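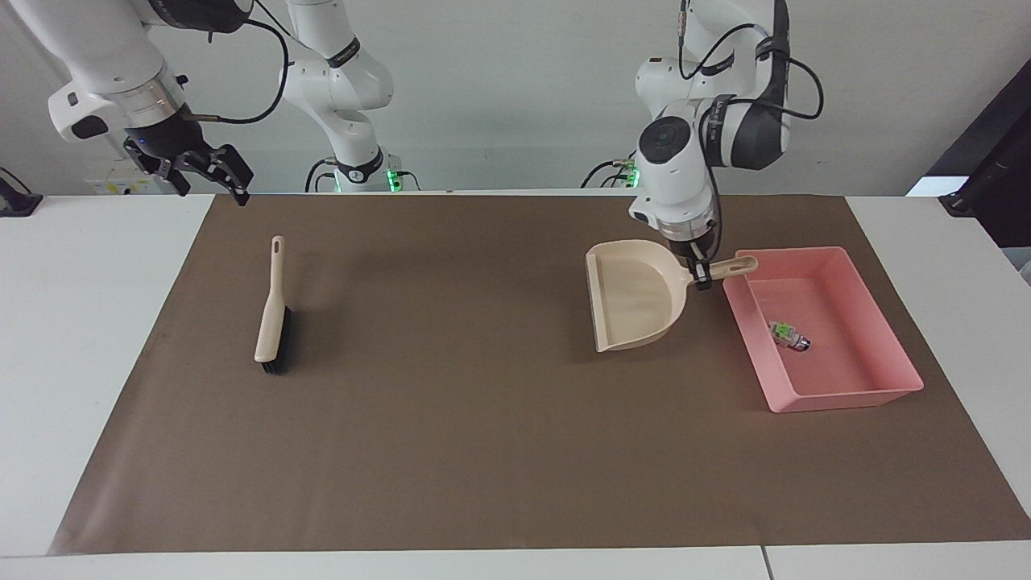 8th December

Readers of this blog have asked for a plain statement of where I stand on household robots. My position is that machines can now perform parts of many chores, and that very few of those parts add up to a chore a household would pay for.

Sweeping a surface is the case I return to most often. A person holds the dustpan in one hand and the brush in the other, and gives no thought to either. For a two-armed machine, each half of that job is a separate problem. Gripping the pan by its handle is the easier one. The handle is stiff, its shape is known in advance, and the arm need only keep the front lip close to the surface. The brush is harder. It must be picked up from wherever it was left, turned the right way, and pressed down with enough force to move the dirt without scattering it. Bristles bend, and a bent bristle is difficult to predict.

Emptying the pan receives less attention than it should. A small object with some weight will generally slide into a tray when the pan is tipped. Flour or fine dust will not behave so well, and a machine must then decide whether to tap the pan, tip it further, or accept the result.

In May I attended a two-day workshop at Briden, where Ineke Kramer presented a log of 542 sweeping attempts on a tabletop. Of these, 419 were judged complete. She was careful to note that the tools began each attempt within easy reach, and that a person reset the table every time. Kauko Sjöberg asked how long the resets had taken. The answer was longer than the sweeping.

I regard that exchange as the most useful part of the program. A cleaning machine that requires an attendant may still earn its place on a shop floor, where the bench is fixed and staff are already present. It has a weaker claim on a kitchen.

Ebony Hinds has written to say that I underrate the pace of progress, and she may be correct. I have agreed to revisit the question after the next Briden workshop. Until then, my advice to households remains to keep the brush and pan on their usual hook.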